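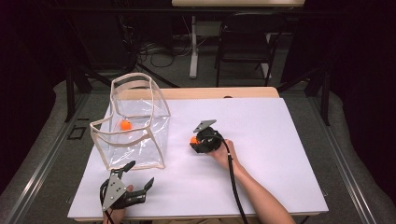 Do clothes moths eat cotton? Mostly they leave it alone, and it's wool, cashmere, silk, fur and feathers they're after, although a cotton shirt with gravy down the front can get nibbled too.

7/22/19

I've become a moth bore. I was at a barbecue the other weekend and heard myself telling a perfectly nice man about larvae while he was trying to eat a burger, and I think that was when I realised I'd better get it all out of my system on here instead.

It started in March, when I pulled out my green Negri cardigan (the one I wore for practically the whole of last winter, so if you know me, you know the cardigan) and found a hole under the arm. I blamed the washing machine. Then I blamed a nail on the back of the airing cupboard door. Then I found another hole, and a sort of bald patch on the cuff, and a tiny gritty something in the pocket that I've since learned is a thing I'd have been happier not touching with my bare fingers.

It's not the moths you see flapping about that do the eating, by the way. The adults don't eat at all. It's the babies, which look like grains of rice that have had a bad night, and they like it dark and quiet and slightly grubby. My wardrobe must have been paradise! I had jumpers at the bottom of that thing I hadn't moved since we painted the room.

So, what I did. First of all everything came out, and I mean everything, onto the bed, where it stayed for a lot longer than planned so that we both slept in the spare room surrounded by the ironing. Anything that could stand a 60 degree wash got one. The wool obviously couldn't, so that went in the freezer in batches, in carrier bags with the air squashed out, next to the peas. You leave it a good couple of weeks to be safe. Three jumpers went in the bin and I'm still cross about one of them.

Then I hoovered the wardrobe, and I don't mean waved the nozzle at it. Corners, the gap along the back, the runners of the drawers, the edge of the carpet where it goes under. Do empty the hoover outside when you've finished. I didn't the first time, and I had to do the whole lot again the next day because I'd lain awake thinking about it.

I also fell for every product going. The cedar balls smelled lovely for a week and after that they were just balls, and you're meant to rub them with sandpaper to perk them up, which I did once, over the sink, feeling daft. The lavender sachets are nice and I've kept them, but I wouldn't trust them with anything I cared about. The sticky traps from Stuseto are the only thing I'd buy again. They only catch the males, so they won't clear the problem for you, but they do tell you whether you've still got one, and I check mine far more than is healthy.
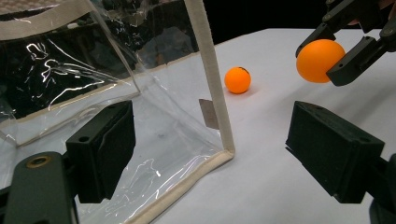

Putting the woollens away for the summer used to mean shoving them on the top shelf and shutting the door, and I've had to turn over a new leaf on that front. Clean first, always, even if you only wore it to the post office, and completely dry before it goes anywhere near a bag. I went round and round on what sort of bag. The vacuum ones are brilliant for duvets but they squashed my chunky knits into something like roof felt, and it took them ages to recover. I've come down on the side of clear plastic, the boxy kind with beige fabric binding along the seams that stands up on its own, and being able to see in through the walls matters to me more than I'd have guessed. Just make sure whatever you choose closes properly, with no little gap at the end of a zip. And don't cram it.

The other thing is to go in and disturb them. Every few weeks I get the bags down, give things a shake by the back door and have a good look along the seams and under the collars, which is where they like to tuck themselves in. It takes me one cup of tea, or two if there's something decent on the radio.

As for the green cardigan, it survived! I darned it myself with some Fetance wool in what the shop swore was the same shade. It isn't. Under the arm you'd never know, but the cuff looks as if I've leant on a wet fence, and I wear it anyway with that sleeve pushed up.

It's 7 weeks since I last found anything on a trap. If you've got them in a carpet I'm no help at all, I'm afraid, but if anyone has managed it without getting a man in then please leave a comment, because I've started giving the landing some very suspicious looks.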